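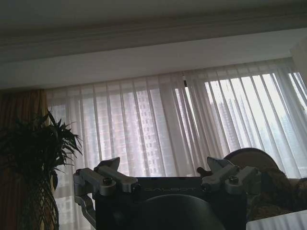

Melati Nugroho wrote under the May post that sheers are a waste of money if you can still see the buildings through them, and that I should have bought something thicker or skipped the layer altogether. Two other readers agreed with her. I said I would answer when I had lived with the curtains for a whole summer, and now I have.

I'll start with the part she's right about. You can see the buildings. The high-rise in the middle comes through with its rows of windows still readable, a kind of rose gray, and the towers to the right go pale and flat. On a bright day the ones farthest away nearly disappear. If your goal is to forget that you live in a city, a thin white sheer won't do that for you.

My goal was different. I work at the table by this window, and before the curtains went up I spent the first part of every day moving my chair to get out of the glare. I also had a view straight into other people's windows, which I assume works in both directions. I wanted the light softened and the detail taken down. I did not want a dark room.

So, what I bought and what it took to hang it.

The fabric is a plain polyester voile from Fidetti, white, no pattern, no slub. I ordered samples in white, ivory and something they call chalk. Ivory looked yellow next to the wall. Chalk was fine but cost more, and after two days with both pieces taped to the glass I couldn't tell them apart unless I was holding them. If you are choosing, tape the samples up and look at them morning and evening. Holding them over your arm in a shop tells you nothing about how they look with the sun behind them.

The panels go to the floor. I considered stopping them at the sill height, mostly because of the vacuum, and I'm glad I didn't. Short sheers on a wide window look like a kitchen café curtain that got out of hand. Full length, they read as a wall, and the pleats give the room something vertical that it didn't have before.

On fullness: I went with double, meaning the flat fabric is twice the width of the track. The calculator on the Haldane track site suggested two and a half for voile. I tried to save some money and went lower. The pleats are still there when the curtains are closed, and there are plenty of them, but I think the extra half would have helped on the left side, where the nearest building stands close and the fabric has a pinkish-gray cast instead of a white one. More folds would probably have hidden more of that. It's the one thing I would change.

The track is up in the pocket behind the bulkhead. The flat band across the ceiling was already here when I moved in, and I disliked it for the first year because I thought it made the room look lower. Then I understood what it was good for. A curtain that starts behind a bulkhead has no visible rod, no finials, no brackets, and the top edge of the fabric just goes up out of sight. It also means that you can use an ugly track. Mine is plain white aluminum and it cost less than half of what I would have paid for a decent-looking rod of the same length.

Drilling was the bad part. The pocket is narrow, so you are working with your arms straight up and your face close to the glass. I had Ximeng Fan over to hold the other end of the track, and the two of us needed an entire afternoon for 6 brackets. The ceiling is concrete. My own drill made a dent the size of a lentil and gave up, and we had to go rent a hammer drill. Rent the hammer drill first. Wear glasses too, the dust comes straight down at you.

Things I'd write on a card for the next person doing this:

Measure the drop in at least three places. My floor is not level, and the right end of the window needed slightly more fabric than the left. I used the shortest number and had the panels hemmed to that. At the right end there is a small gap above the floor, which bothers me less than fabric bunching at the other end would.

Measure from the underside of the track and not from the ceiling. I know this sounds obvious. I did it wrong on my first order form and caught it before I sent it.

Buy spare hooks. The track came with 200 and I thought that was a joke, but I've gone through more of them than I expected, mostly from pulling the curtain sideways at floor level when I should have been using the edge.

Hang the panels before you iron them. I ironed one, hung it, and it had new creases by the time it was up. The rest I hung straight from the washing machine, damp, and they dropped smooth overnight — that's the only method I use now.

The place where the panels meet took some fiddling. They don't overlap by themselves, and for the first week I had a strip of bare daylight down the join that moved across my table as the sun moved. What helped was setting the last hook of each panel as close to the edge as it would go and making sure the two carriers actually touched when closed. There are overlap arms for this. They wouldn't fit in my pocket with the track where we'd put it, and I wasn't going to drill into that ceiling again.

Washing. I've done it once since May, all panels, on the cold delicate cycle with a short spin. City dust is worse than I thought. The water in the tub when I soaked the first one was gray, and I hadn't noticed any dirt on the curtains at all while they were hanging. I plan to do it every 3 months from now on. Taking them down is quick. Putting them back is slower, and I do it standing on the Vemix step stool with the hooks already in the tape, starting from the wall and working toward the middle.

Heat is the question I get asked most by email. I don't have a good answer. The room feels easier to sit in during the afternoon, but I think most of that is the glare being gone. I didn't keep a record of the temperature before the curtains went up, so I can't compare. Voile is thin. I wouldn't buy it to lower a cooling bill.

Privacy I can speak to a little better. In the daytime it's good. I went down to the street and across to the walkway in front of the Nirkville building and looked up, and my window was a flat pale rectangle. At night with the lamp on it's the other way around, and anyone who wants to look can make out a person at a table. For me that's acceptable in the living room. In the bedroom I have a second layer, a lined one, on its own track, and I close it every evening. If you have room in the pocket for a double track, put one in now even if you only hang the sheers. The single one in the living room is a decision I made to save 25 dollars, and it will cost a good deal more than that to undo.

Back to Melati's point about something thicker. I did try it. Before ordering, I borrowed a pair of linen-blend panels and clipped them up over part of the window for a few days. They hid the buildings much better. They also made the far end of the room dim enough that I turned on a light at lunchtime, and the folds were heavy and stood out into the room. With a smaller window or a brighter exposure I might have gone that way. If she has a lot of sun and a neighbor straight across, linen is probably the right call for her.

What I like about the voile is mostly how the light changes on it. The right side gets the sky and goes very white, the left side stays darker, and the line between them shifts over the day. I keep the curtains closed nearly all the time now and open them in the evening to water the plants and check whether the windows need cleaning. They do. The outside of the glass is the building's job, and the next round is scheduled for some time in the fall.

Leave your track measurements in the comments if you want me to look over an order before you send it. Include the depth of the pocket, please, because that's the number everyone forgets.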